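Programs > Lurnum Fund > Grantee Reports > Lovivar
4 min read

Progress report, Lovivar block-sorting project
May 2, 2023
Prepared by Bheki Nkuna

The short version is that we are teaching two robot arms to tidy up toy bricks, and that we are slightly behind a well-rested toddler.

Since the March report we have recorded more than 200 demonstrations by remote control. An operator drives the arms, picks up a brick, sets it in the compartment box, and tries not to sigh into the microphone. Of those, 33 were thrown out, mostly for operator hesitation. The robot copies whatever it is shown, and we would like it to develop its own doubts.

Green bricks have had most of our attention this quarter. Upside-down ones remain the hard part, as the gripper likes a flat wall to close on and a tilted brick seldom offers one.
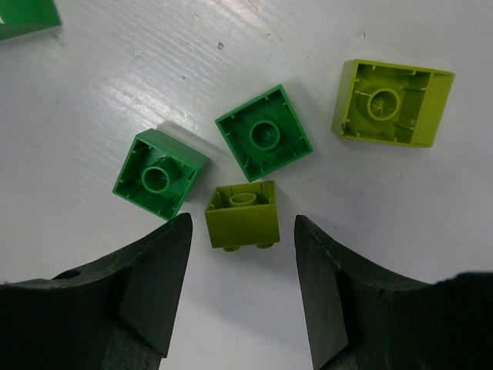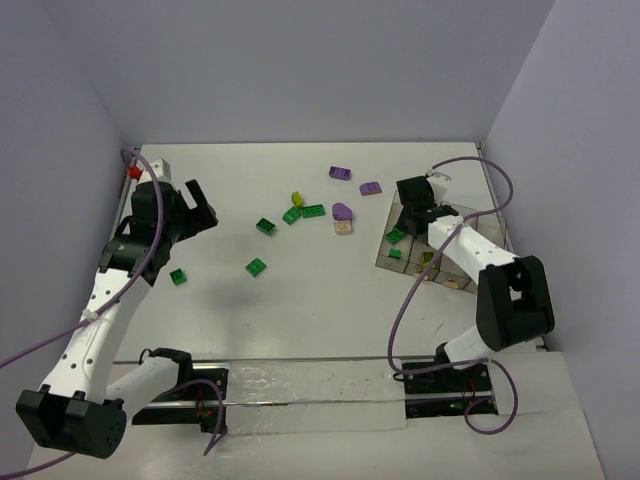 First: wrist view, gripper open at a small lime-green brick. Second: both arms at the table, with the compartment box on the right.

The Kingi control software now runs a full session without a restart, a sentence I had hoped to write in March. New operators need one afternoon of practice, followed by one afternoon of unlearning it.

Spending is at 80 percent of the equipment line. The overrun on cables is mine, and I would make the same choice again.

Next quarter we start training on the cleaned set and move to mixed colors. Mustham has offered us a second table, provided we collect it ourselves. We also still need a decision on the storage request, which I have now sent three times in three formats.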